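We went to the Storkano open house in February, on the afternoon session, which starts at one and runs until they turn the lights down in the front hall. I had signed us up mostly for the cutting room. The bedroom part of the visit was listed on the program as "home rooms" with no further explanation, and I nearly skipped it.

## Getting there

Storkano makes bed linen and has done so in the same brick building in Kurow for a long time. The bus from the station stops at the bottom of the hill. If you drive, follow the signs for deliveries and then ignore the last one, which sends you to the loading dock. Visitors park on the gravel by the side gate. Admission is free, but you need a ticket from the website, and they do check it. Mine was number 847, and the group ahead of us had to wait while someone found their confirmation email.

Coats go on the hooks inside the door. Bags can stay with you except in the cutting room, where they have to go in a locker. Bring a coin for the locker. You get it back.

## The cutting room

The cutting room is on the ground floor and takes up most of it. Fabric arrives on rolls, already printed, and is spread in layers on long tables. On our visit they were working on a plain white cotton for a hotel order, so there was not much pattern to look at, but it was a good material for seeing how the layers are lined up. The edges are matched on one side only. The other side is left ragged and trimmed later.

The guide explained why printed fabric takes longer. A stripe has to run straight down the bed or everybody sees it. A check has to line up in both directions. A pattern of scattered shapes is the easiest of all to cut, and that is one reason the company sells so many of them. I had never thought about why children's bedding and cheap duvet covers are so often dots and circles.

Offcuts go into bins by color. Some are sold by weight in the shop. The rest go to Cisus, a firm across the yard that shreds them for padding. Cisus was not open to visitors.

## Sewing and packing

Upstairs is the sewing floor. It is loud, and the guide used a small speaker clipped to a belt that worked well near the front of the group and badly at the back. Stand near the front. We saw pillowcases being closed along the long side and duvet covers getting their buttons. There are two kinds of closure, buttons and snaps, and the snaps are put in by a machine with a foot pedal. The operator let people try it on scrap fabric. It takes more pressure than it looks like it should.

Packing is at the far end of the same floor. Each cover is folded around a card, then put into a cloth bag made from the same print. The folding is done by hand. A person who has done it for years folds one while you are still trying to see which edge went first. I asked for it again slowly and got the same thing at nearly the same speed.

The fold goes like this, as far as I could follow it: long sides to the middle, then in half lengthwise, then up from the bottom in thirds, with the opening on the inside so that the buttons do not press through. I have tried it at home with a single cover and it holds its shape on the shelf. With a double it was still a lump.

## The Akolgo display

Between the sewing floor and the home rooms there is a corridor with a display by Akolgo, a dye supplier. It is a row of small cloth squares that have been washed different numbers of times, next to a square that has never been washed. You are allowed to touch them. The dark blues lose the most in the first few washes and then settle. The reds hold on longer than I expected. The yellows look nearly the same all the way along, although under the window I thought the last one had gone a little dull.

There was a sheet of washing advice to take home. Most of it was familiar. Turn dark covers inside out, close the buttons first, do not fill the drum to the top. One line was new to me: a new cover with a dark ground should be washed alone the first time, even if the label says it can go in with other colors.

## The home rooms

The home rooms are in the old office wing. They are set up like ordinary bedrooms so that people can see the covers on a bed instead of in a packet. The idea is a sensible one. I have bought bedding from a picture on a bag before and been surprised by the size of the pattern once it was spread out.

I liked the room with the circles best. The print has big circles and small ones laid over each other on a dark bluish ground, in pink, pale yellow, sky blue, lavender and white. In a packet you would see perhaps one large circle and part of another. On a bed you see how the sizes mix. The pillow was coral red, a color that does not come from the print at all, and it looked good against the wood of the headboard. The walls were cream, with light curtains to match, so the bed was the only busy thing in that part of the room.

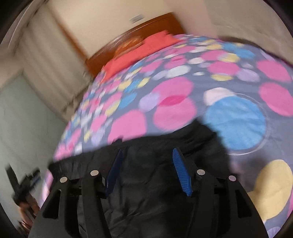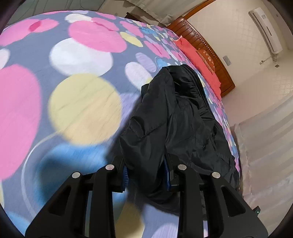
The guide spent some time on how to dress a bed, with more detail than I expected. The cover is turned inside out, you put your hands in the far corners, take hold of the duvet through the fabric, and shake. I knew that method. What I did not know was that you should button the middle of the opening first and work outward. If you start at one end, the last button never seems to sit over its hole.

There was also some talk about clothes on beds, because a visitor asked whether zippers damage the fabric. They can. A zipper pull catches on a loose thread, and after that the thread comes out a bit further with each wash. The advice was to close zippers before putting a jacket down, and to lay it with the lining toward the cover. Dark outdoor clothes can also leave lint on pale bedding. It shows less on a print.

Someone else wanted to know about ironing. The guide said most people do not iron a duvet cover and that the company does not expect them to. Hang it by the two bottom corners while it is damp and pull the seams straight. Wrinkles show most in the middle of a large plain area, and a big circle counts as a plain area for this purpose.

## The shop

The tour ends in the shop. Prices are lower than in stores for seconds and for prints that are being dropped, and the same as anywhere for the rest. Seconds are marked with a stitch of orange thread in one corner. In most of the ones I picked up I could not find the fault. In one the print was slightly off along a seam, and in another a buttonhole had been cut too long.

They had the circles in double and single. I bought the single, plus a bag of offcuts in mixed blues that weighed 174 grams and cost less than the bus fare. The offcuts are narrow, so they are good for patchwork strips and not much else. Check the bag before you pay if you want something particular, as they are filled without much sorting.

## Practical notes

The whole visit took us a little over two hours, shop included. There are stairs up to the sewing floor and an elevator that you have to ask for. The home rooms are up a short ramp from the corridor. Children are allowed everywhere except the cutting room.

The cafeteria sells coffee and soup and closes before the last tour comes out. If you are booked on the afternoon session, eat first. The toilets are next to the lockers, and there is a second set by the shop.

Photos are fine in the home rooms and the corridor. On the sewing floor they ask you to check with the person at the machine.

Tickets for the next open house go up on the Storkano website under "Visits." The morning session fills first. I would book the afternoon again, since the shop was quiet by the time we got there and there was room to unfold things on the table by the window.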